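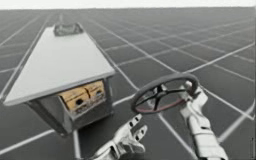
You could ask it to pass the wheel from one hand to the other all day and I'd still want another go, one visitor told us on the way out, and then asked when the next open day was. Comments like that one filled most of two pages in the guest book.

Veltar Simulation Program: progress report, open day
September
By the Bergate project team
Filed under: Funded Projects / Robotics / Community Days

We're very pleased to report that the open day at Bergate went ahead as planned, and that the simulated two-arm work your grant pays for was the busiest stand in the building. We ran the steering wheel task on the big screen from 10 a.m. In it, one white arm holds the wheel up off the floor by the right side of its rim while the second hand comes in, open, from below. It's a tricky thing to do well, because the wheel is round, has gaps between the spokes and can be gripped at almost any angle, and people caught on to that right away!

The birdhouse-shaped box stays in the same simulated space as the wheel. We kept the tiled floor plain on purpose so the software has little else to render, and so our visitors could follow the hands.

Before the day we had logged 1,303 simulated attempts across seven grip positions. Three of those positions still give us trouble, all of them low on the rim, and that is where the next block of work will go. The Grerel controller has been a real pleasure to work with, and the new contact settings have cut down the jitter we mentioned in our last report.

Vlachopoulos has offered us floor space for a second demonstration, which we'd love to take up. Spending is on budget. The one item still open is the replacement graphics card, and we'll send the invoice through with the next report.

7 comments | Share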